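Careers & Trials | Warehouse and Home Automation

Paid testers wanted: hand-held gripper kit, Trokthorpe

14 shares | 3 comments

Dirton is looking for people to try out the second version of our hand-held gripper kit before it goes on sale. The work is paid by the session and takes place at our unit in Trokthorpe. You don't need to know anything about robots. We would like a mix of people who do and people who don't.

The kit is a two-fingered gripper with a camera on it. You hold it and do ordinary jobs with it, such as picking things up, turning them round and putting them down again. Customers use the recordings to teach robot arms to do the same jobs. The first version went out to a small number of buyers in February and most of the complaints were about comfort: the handle was too thick and the trigger was stiff after an hour. Both have been changed. We now need to know if the changes are any good, and if the printed guide makes sense to somebody opening the kit for the first time.

What you would be doing

Each session lasts four hours with two breaks. You will set the kit up from the guide without help, then work through a list of handling jobs at a bench. These are mostly packaged goods: cartons, tubs, pouches, tins and tubes. You will fill in a short form after each block and talk to one of the team at the end. Some of the jobs are dull and are repeated on purpose. Please bear that in mind before you apply.

We are also testing a new set of finger pads from Sharifi, who make them for us. Part of the form is about grip: did the item slip, did you have to squeeze harder than you wanted to, did the pads mark the packaging. Blunt answers are fine.

Who we want

You should be 18 or over and able to stand or sit at a bench for most of a session – we have both heights. Left-handed people are very welcome, as we had too few last time. If you have small hands, or a weak or painful grip, we would like to hear from you too, and you can stop whenever you need to. You should be able to read a printed guide in English. Experience in packing, shelf work, kitchens or repairs is useful but we don't ask for it.

We can't take anyone who works for another maker of grippers or robot arms, or who tested the first version at our Zamberg office.

Pay and times

We need 20 testers, each for two sessions in the same week. Pay is £122 for the pair, sent by bank transfer after the second session. If you can only manage one, say so when you apply and we will put you on the reserve list. Travel within the county is paid back on production of a ticket or a mileage note. Tea and coffee are provided, lunch isn't.

Carton handling with the gripper:
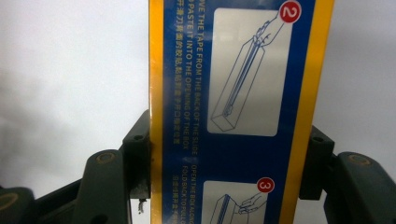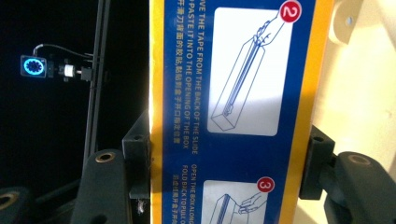
The camera on the gripper records the bench and whatever is in front of it. It may catch your hands or sleeves. It does not record sound. You will be asked to sign a consent form on arrival, and you can ask for your recordings to be removed at any point up to the end of the trial. Please leave rings and loose bracelets at home.

How to apply

Write to Jurgita Ramanauskas at the Trokthorpe unit with your name, which hand you use, the days you are free and a line or two on what you do at present. There is no need for a CV. Questions about the kit itself should go to Simão Frade, who runs the bench. Everyone who applies will get a reply, including those we can't place this time.

Posted 23 March 2026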